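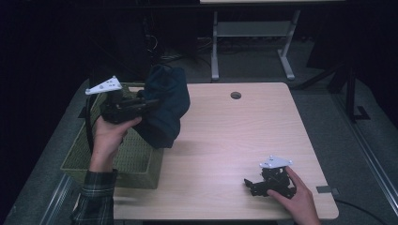 Figure 4. Dark cloth held over a green basket at the left of the table.

3.2 Match sample and coding of tackles

The sample covered 18 matches from one season of the Trorkbridge amateur rugby league competition, which closed in June. Two coders, Wada and Koyama, worked from broadcast-angle video and logged every completed tackle made inside the defending side's own half. Tackles that ended in a penalty were kept and flagged. Those made after a line break were coded separately, as the defensive line was no longer set.

After removal of duplicates, 2,969 tackles remained. Each was given a count of defenders in contact, the height of first contact and the time from contact to play-the-ball. Timing was taken from the first frame showing contact – the referee's call of "held" was often inaudible on the recordings. Where the two coders differed on contact height, Kaneko viewed the clip and her code was used.

Play-the-ball time rose with the number of defenders, but the rise from two to three was larger in the first half than in the second. Interchange records were incomplete for two clubs, so fatigue could not be entered as a covariate. Ngui and Mowat report a similar pattern for under-18 sides, using a shorter coding sheet.
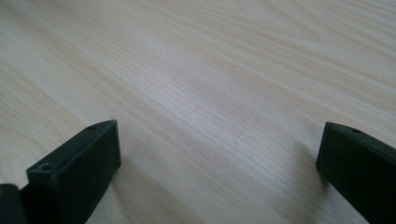
Why were tackles after a line break coded separately?
The defending side was no longer in a set line, and the number of players able to reach the ball carrier was lower for that reason.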